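Home | Local News | Food | Events | Contact

Snack swap outgrows its table at Ruddock Hall

By Lorraine Grimshaw

I went down to Ruddock Hall last month thinking I'd stay ten minutes, and I came home two hours later with a tote bag full of chips and crackers I can't pronounce. The Nirerero snack swap is back, and it's a whole lot bigger than it was when I first wrote about it in January!

If you missed that one, the idea is simple. You bring sealed snacks from wherever your family comes from, or wherever you last traveled, or honestly just the import aisle at Flastalano on the corner. You get a paper ticket for each bag. Then you trade your tickets for something you've never tried. The first swap took in 400 snacks and ran out of table space before lunch. The latest one took in 1,000, and the line for the seaweed and sweet potato stuff went right out past the coat rack (I was in it, twice).

The organizers, a neighborhood group called Skanus, now want a proper spring swap with 3,000 snacks, and they've asked the hall for both rooms. The hall has said yes to the big room and is still thinking about the small one, where the piano is. I hope they get it. Trading chips elbow to elbow is fun for a while, but I did get a stroller over my foot.

People keep asking me what goes fastest, and it's anything salty in a bag. Chocolate hangs around all afternoon. So do the hard candies, which I feel a little bad about, as I brought four packs of them.

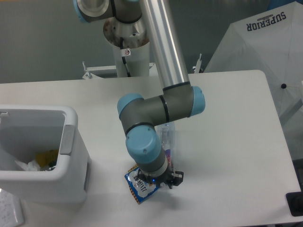 Korean snacks have had their own spot from the start, and they'll be getting a bigger one in spring. I've become a bit of a pest over there. I can't read a word of Korean, so I choose by the color of the bag, and so far that has worked out great except for one that was much, much hotter than I'd planned on. Skanus says it will put out little cards in English with the flavor and the main ingredients. That should help people with allergies too, and it was the thing most folks wrote on the comment sheet.

A few things are changing. Each person can bring up to 12 items, no homemade food this time, and everything has to be in date. Drinks are fine if they're sealed, but they don't earn a ticket. Please take your empty wrappers to a trash bin before you leave, because last time the floor crunched. There'll be a tasting corner for kids from 10 a.m., and the trading itself opens at 11.

Whatever is left over goes to the after-school club, as before. They got two big boxes after the last swap and I'm told the hard candies were finally appreciated.

It's free to get in. If you'd like to help set up tables, there's a sign-up sheet by the front door of the hall, and another one at the Flastalano checkout. I've put my name down for the early shift, mostly so I can see what comes in first.

We use cookies to remember your settings and count visits to this site. By continuing to browse you agree to our use of cookies. Accept | Manage settings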